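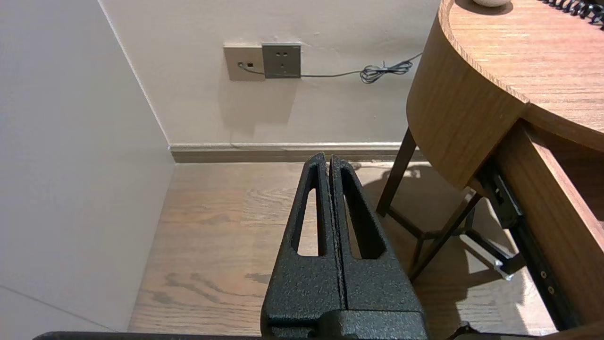 ## Cables, corners and the floor behind the table

The last of the ground floor rooms at Piltside is nearly ready, and August's jobs there were mostly small ones. The walls had their touch-ups before the summer and the floor has been left as it was, with its knots and wavy grain showing. What remains is the corner by the sockets, where a thin grey cable comes out of the small square plate, runs under the outlet next to it and goes off along the wall to a loose tangle before it passes behind the table.

Several members have asked whether the cable can come out altogether. It can't, at least for now. The booking desk still depends on it, and Diltel want a good deal more than we have in the budget to move the line to the other side of the building. Annatjie Zulu got a price from them in the spring and we agreed to leave it until the hall roof has been paid for.

So the cable stays where it is and we will make it neater. Annatjie has written down how she did the other rooms, and anyone who wants to do the same at home is welcome to copy it.

### What she used

- Self-adhesive clips, the smallest size the shop had
- A short length of hook and loop tape
- A soft brush and a damp cloth
- A pencil and a tape measure

Aliro on the parade sells the clips in packs of four. One pack did the reading room and she needed two for the passage, which has an extra corner in it.

### How it goes

Move the table out first. It is tempting to reach under it, but you end up pressing the clips on crooked and they come off within the week. Two people can lift ours. Please don't drag it on the boards.

Brush along the top lip of the skirting and into the corner, then wipe it and let it dry. Clips won't hold on dust. She gave it an hour in the passage and that was enough.

Undo any tangle by hand, starting from the end that is not plugged in. If both ends are in use, tell the desk before you unplug anything, as the bookings page goes down with it. Before nine in the morning is best.

Lay the spare length into a flat loop about the width of a saucer and put the tape round it once. Don't pull it tight. A thin cable that has been bent hard will often stop working later and it's a nuisance to find out where. Cable ties do the job too, but you have to cut them off again whenever something is moved, and one of ours got nicked that way in the Bogale room.

Mark the wall lightly in pencil where the clips will go, a hand's width or so above the skirting, and keep to the same height all the way along. Press each clip for a slow count and leave them overnight before you hang the cable in them.

### The wall itself

There are still some faint scuffs and marks on the back wall. We have half a tin of the beige left in the cupboard under the stairs, with the lid taped down. It dries a shade darker than it looks in the tin, so please use it sparingly and feather the edges. The two plates don't match each other in colour and we are leaving them both. A new plate is cheap enough, but the outlet is a job for the electrician and he is not due until the annual check.

The skirting only wants a wipe. Washing-up liquid in warm water is fine. Please don't use the floor cleaner on it, which left a bloom on the paint in the reading room that took three goes to get off.

### Dates and help

Annatjie would like two more pairs of hands for the table and the clips, for an hour or so one morning. Leave your name at the desk or put a note in her tray. If you have a spare felt pad or two for table legs, bring those as well. We need four and the ones in the drawer are too big.

The room will be open for bookings again once the table is back in place. The rates are the same as last year.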